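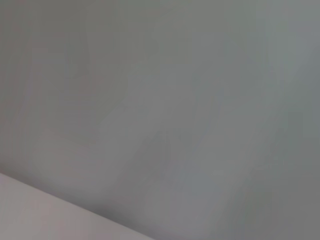

Review: Skalel wall-wiping arm, six months in

Rating: 3 out of 5
Posted July 2026 by Védís Dalsgaard

Gray wall, pale ledge in front of it, not a screw or a socket anywhere. If you are shopping for one of these arms, that is the kind of surface the sales people at Skalel like to talk about, and on that kind of surface I have few complaints. The trouble is that most of a building is something else.

I run the day cleaning crew at Gromberg, where we look after offices and a couple of clinic corridors. We got the arm in January through Janssen, who handle the leasing in our area. It costs us 275 a month plus a setup fee I am still annoyed about. The pitch was that it would take over flat wall panels and leave my people free for "detail work."

What it does well

Big plain panels. You wheel the base up, pick the area on the tablet, and it goes over it with the same pressure from start to finish. My shoulders like it. Two of the crew had been asking to get off overhead wiping for years, and they are off it now, so credit where it's due. It is also quieter than I expected. People in the next room carry on with their phone calls.

What it does less well

Ledges. Where a rim sticks out in front of a panel, the wall right beside it is in shade, and the arm gets cautious there. It slows down, backs off and leaves a strip. You can turn the caution down in the settings, but then it bumps the rim, and I would sooner have the strip. Somebody goes along afterward with a cloth.

Judging its own work is the other weak spot. The camera at the wrist gets so close to the wall that everything goes soft. On gray paint you get faint streaks and blotches on the tablet that could be smears, could be the light, could be the paint. The software gives the panel a score anyway. I have seen a high score on a wall I would have sent a new hire back to do over, and a low score on one I had just done by hand. We stopped reading the scores in the second month and went back to looking at the wall from the side with a flashlight.

What changed for the crew

This is the part I wish other reviews covered. Nobody lost a job here, and I asked for that in writing before we signed. But the work is chopped up differently. Whoever is on the arm spends the shift moving it, waiting, moving it again, and cannot go far in between. One of mine loves that. Another asked to be taken off after a week, said she felt like she was walking a dog. The "detail work" we were promised time for is mostly the strips and corners the arm leaves, and those are the fiddly bits that are hard on the hands.

Management likes the area log. It said 4,000 square feet for one month and that number ended up on a slide. It counts repeat passes, by the way. Ask about that before somebody builds your staffing plan on it.

Compared with the Justitz

We had the Justitz on trial before this one. Better wheels, worse tablet, and it needed a wider doorway than we have on the clinic side. I would look at it again if your doors allow.

Would I lease it again? For a warehouse or a gym with long bare walls, probably. For offices, get a trial first, run it on your worst wall, and let the people who will be pushing it fill in the form. Pads are sold separately and the thick ones shed.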